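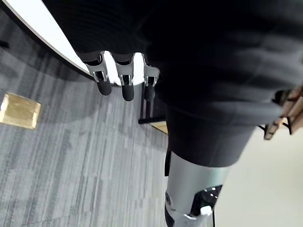

Three fingers with black rounded tips, against ribbed black fabric.

From: Beathag Swanson
To: knit-tech list
Date: 25 Feb 2026
Subject: Re: Rib cuffs growing after wash

> We are making a 2x2 rib tube in black merino/nylon on the Hultis
> flatbed. Off the machine it measures fine. After one wash and a
> flat dry the tube is 10 mm longer and the rib has opened up. The
> second wash adds a little more. Tension is the same as on the gray
> version, which doesn't move. Same spinner, same count, same lot
> size. Is this the dye, or should I be looking at takedown?

Probably both, but start with takedown.

A black shade that deep usually spends longer in the dye bath than a mid gray, and the yarn can come out with less crimp and a different surface finish. Less crimp means less recovery. If the finish also changes the friction at the feeder, you are not knitting the same loop length even though the stitch cam reads the same. Cam setting is a poor stand-in for loop length when you change shades. Unravel a known number of wales from each color, hang the yarn with a small weight, and measure it. I had a case on the Premer machine where two shades at identical settings differed by 5 percent. The gray was the one that happened to be right.

On takedown: a rib tube that measures correctly off the machine and then changes in the wash was never relaxed when you measured it. Leave the panels flat and unpinned overnight before you take the first number. If most of your 10 mm shows up by morning, the wash is only finishing what the rollers started. Back the rollers off two steps at a time until the loops just clear the needles cleanly. If you get tuck faults on the rear bed before the length settles, go back one step and tighten the stitch instead.

Things I would want to see before blaming the dyer:

Loop length for black and gray, same machine, same day.
Courses per inch at three stages: off the machine, rested, washed.
Cone moisture. Dyed cones stored next to the steam press will mislead you.
Whether the nylon is plated or plied in. You didn't say. If plated, check that it has not flipped at the rib transfer.

As for the second wash adding more, run it out to five before drawing a line through it. Two points will give you any slope you like. McIver wrote up a tumble relaxation routine for the list last April, thread title "rib recovery, dark shades", and it is still in the archive. His samples were 129 courses, which is long enough to measure without the edges dominating.

Don't steam the cuffs to size to meet the spec. They will pass inspection and come back.

Is your softener still the Pristik one? If so, what dose?

Beathag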